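I've folded maybe 3000 towels in my life and never once thought about how I find the edge. Roxana Giraldo thinks about it all day! Her team at Brodberg trained a policy they call Jesuver on 2207 folding demos, and the big surprise (to me, anyway) was how much the wrist view mattered. Take it away and the arm kept pinching one layer too many.

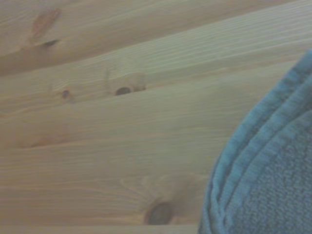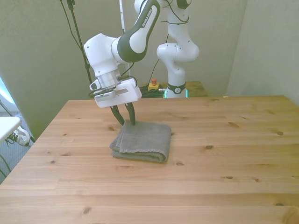
Cloth on the pine table at Brodberg: the wrist view, then the arm at a folded towel.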